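Equipment Planning > Galleries > The Small Parts Cell

Print this page | E-mail this page
Shares: 19 | Comments: 4

What the Money Buys: A Budget Season Gallery

Every November the Ukville plant asks each group what it would like to spend next year, and every November each group answers with a number that makes finance go quiet for a while. Ours this time is a second small parts cell, the same as the first, for sorting and kitting the hardware that goes out with Gevura wall units.

The first cell was bought on the strength of one slide, and the slide was mostly arrows. For the second we thought the people signing might like to see what the work looks like at the height where it gets done. Anyone hoping for sparks should visit welding.

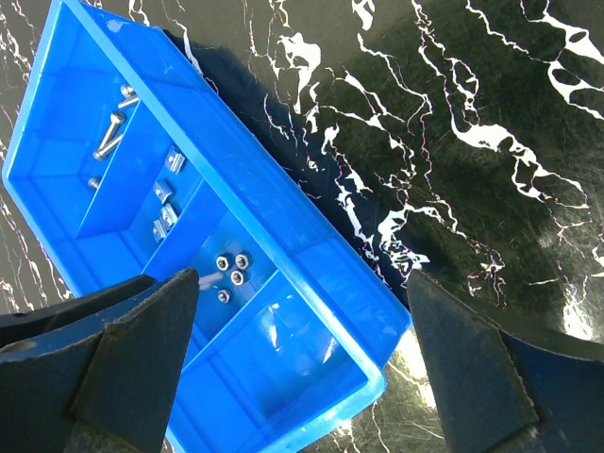

Bolts, brackets and nuts in the blue tray, as seen from between the fingers.

The tray is the cheapest thing in the cell and has caused the longest meetings. Eichhorn quoted us a machined fixture with a lead time of 20 weeks and a price that included, as far as we could tell, a share of the building. A molded plastic tray with dividers came out of petty cash. We ordered a stack. The fixture remains on the wish list, where it keeps the standing desks company.

What the tray doesn't do is hold anything in a tidy row. Hardware lands how it lands, one piece leaning on the next, and the gripper has to make sense of it. When you compare quotes, ask each vendor to run your own parts, dumped in the way your own people dump them. Two of the demos we sat through used parts laid out like silverware at a wedding.
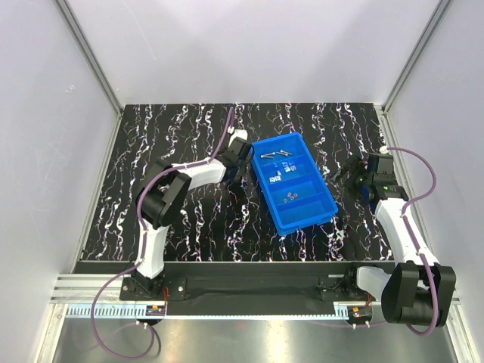 Then there is the question of one arm or two. The single-arm quote from Uvlow was lower by a margin that got everyone excited until we read what was left out of it: the rail, the enclosure panels, the cabling and the training. Once those went back in, the second arm looked less like a luxury. We still had to defend it, line by line, to a man with a highlighter.

Our advice for anybody filling in the capital form this year is to put the dull items on the first page. Spare cables. Spare finger pads. A day of somebody's time to move the thing when the floor plan changes, and the floor plan will change. Last year we forgot the finger pads and paid for them out of the coffee and travel line, and there was less of both.

Floor space goes on the form too. Facilities charges us for it internally, at a rate that suggests a view of the ocean. Measure with the service side open, then add room for a person who would like to keep their elbows. 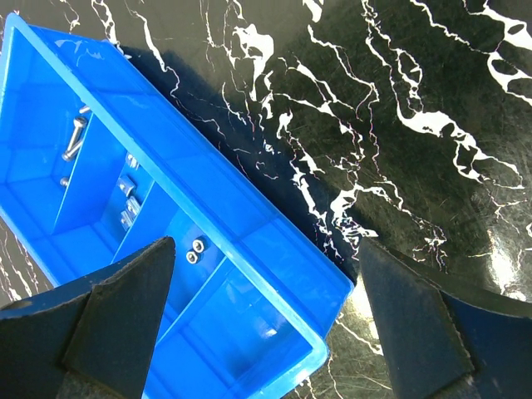 Equipment Planning Group, Ukville Plant

Bolts, nuts and slot nuts are what we priced the gripper around. Bigger fingers were on offer at the same cost, and somebody always wants the bigger ones. They would be fine for brackets and hopeless for a small nut sitting against a divider wall, so we are asking for the same size again, plus a spare set.

The full request is form 728, with the quotes attached in the order they arrived. Comments are open until the end of the month. Please read the second page before asking why there is a line for trays.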